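Rule Nine

The rule sheet at Zodura was two pages long when Nilton Ñahui started, and he was hired to make it shorter.

He read it on his first morning. Rule one said no trial counts unless it was logged before it began. Rule four said the counter must be set from the list, with nothing moved to help the arm. Rule nine said that if the fingers came within a finger's width of anything not named in the task, the trial was to be stopped and marked as a stop, even if it would have gone fine.

"Rule nine is the problem," Esquivel told him. "We ran 600 trials in December and threw out 141 of them. Puvia doesn't have a rule nine. Puvia's numbers look great."

"What do their arms do in a real kitchen?"

"I don't work at Puvia."

Nilton sat down with the stops. They all ran in simulation, so each one could be opened at the moment the operator had pressed the key. He went through them in order, writing one line for each. After lunch he let every trial run on past the stop to see what the arm would have done.

By six he had a number. In 121 of them the arm carried on and finished the task without touching a thing it shouldn't. In the rest it hit something. A cup went over. A plate slid off the counter and fell through the floor, which was a separate bug.

Esquivel came by with her coat on. "So most of them were fine."

"Most of them."

"Then the rule is wrong most of the time."

He turned the screen toward her. He had left one trial open, with the gripper down by the rim of the flower pot. The task had been the apple.

"Tell me which kind this one is," he said.

She looked at it for a while. She leaned in, then stood back.

"I can't tell from this," she said.

"Neither could the operator. That's when he had to decide."

She took off her coat and pulled over a chair. They cut rules three, six and seven, which all said the same thing about file names, and got the sheet down to a page and a half. Rule nine they left alone.
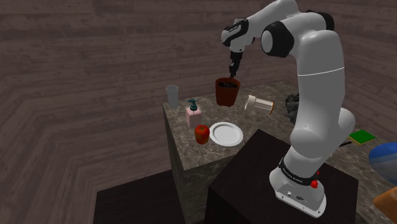

Illustration: simulation render, Rulano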